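The 3 o'clock group was late coming over from Tanner, so Yaowalak Pongsiri ran the warm-up sequence a second time. Joint limits, tool offset, gripper open, gripper closed. The log reported no faults. She cleared it and waited by the door of the simulation lab.

Hoditz held its open day on a Sunday in December, when the loading bays were quiet and the parking lot had room. The visitors came through in groups. They saw the calibration hall first, then the test cells, then the lab, and after the lab they were given coffee. Yaowalak had been assigned the lab. The schedule allowed her 42 minutes per group, including questions.

The group entered in single file. There were families, two men in work jackets with the Duvatmont logo, and an older woman in a gray coat who took the chair nearest the wall screen and put her bag on her knees.

"The arm you will see is a model," Yaowalak said. "It has the same link lengths and the same joint limits as the arm in cell 5. The controller does not know the difference. It receives positions and sends commands. We run a task here before we run it on hardware."

"Why?" said a boy.

"Hardware breaks."

She explained the task. The controller would be given the name of an object on a table. It would locate the object, plan a path to it, close the gripper, lift, and hold. Before each trial a script selected the objects from a library and distributed them over the tabletop. The library held 242 items. The script also selected the walls, the floor and the table covering. The purpose was to prevent the controller from learning the room instead of the object.

"Who picks what goes on the table?" asked one of the Duvatmont men.

"A random number."

"So it could be anything."

"It could be anything in the library."

She loaded the next trial and put it on the wall screen. 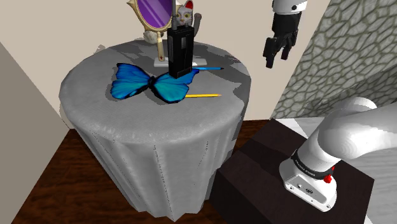 "The target is the yellow pencil," she said. "I will start it now."

The older woman had leaned forward. She took a pair of glasses out of her bag, put them on, and looked at the screen for some time.

"Could you wait a moment?" she said.

Yaowalak took her finger off the key. The procedure did not cover this. The simulator consumed the same amount of power whether it ran or not, and she had 31 minutes left.

"My sister had a table like that," the woman said. "In the hall, in Bristberg. With a cloth to the floor. She kept a hand mirror on it, and one of those cats with the paw up. People brought her things and she put them there and they stayed."

"The placement is random," said Yaowalak.

"Yes, you said."

"The cat and the mirror are separate entries. They have no relation in the file."

"No," the woman agreed. "But she would have put the butterfly at the front."

The boy asked whether the butterfly was alive. Yaowalak said it was a mesh with a mass and a friction coefficient. He asked how much it weighed. She opened the entry and read him the value, and he repeated it to his father.

She considered the trial itself. It was a difficult one. The tip of the pencil lay under a wing. A grasp near the tip would disturb the butterfly, and a grasp near the other end would leave the pencil unbalanced when it was lifted. The planner would score both and select something between them. In the last regression run, trials with overlapping objects had failed at a rate that she had been asked not to quote to visitors.

"May I?" she said.

"Of course," said the woman. "Please."

Yaowalak pressed the key. The arm moved to its approach position, paused while the planner completed, and descended. The fingers closed on the pencil a little behind the middle. Contact was registered on both sides. The arm lifted. The tip dragged along the underside of the wing, the butterfly turned through a few degrees, and the pencil came free and was held level above the cloth. The counter in the corner of her own monitor advanced by one.

The families applauded. The Duvatmont men wanted the cycle time, and she gave it to them. One of them wrote it on the back of the program.

"It moved the butterfly," the woman said.

"Displacement of other objects is recorded but not scored."

"Can it put the pencil back?"

"That is a different task."

"Do you have that task?"

Yaowalak checked. The placement module was installed, but it had been validated only for blocks. She told the woman this. The woman nodded, as if blocks were a reasonable place to begin.

The remaining trials went as expected. The controller was given a different table each time and succeeded on all but one, where it closed on air, reported success, and held nothing for the required interval. Yaowalak identified this as a false positive and explained the term. The boy thought it was the best one.

At the end she directed the group to the coffee. They left in the order in which they had come in, except for the woman, who was slow with her bag.

"What happens to it afterward?" she asked. "That first one."

"The scene is deleted. The seed is kept."

"The seed?"

"The number that generated it. If you enter the same number, you get the same table."

"With everything where it was."

"In the initial state, yes. Before the arm moves."

The woman thought about this. Then she asked whether she could have the number, and whether it was confidential. Yaowalak did not believe it was. She found it in the log, copied it onto the back of a visitor badge, and read it aloud once to check the digits. She added that it would not work without the simulator, the library, and the correct version of both.

"That's all right," said the woman, and put the badge in the side pocket of her bag.

The next group was already in the corridor. Yaowalak closed the log, homed the arm, and ran the warm-up. Joint limits, tool offset, gripper open, gripper closed. Then she typed the number again and let it load, and looked at the table until they knocked.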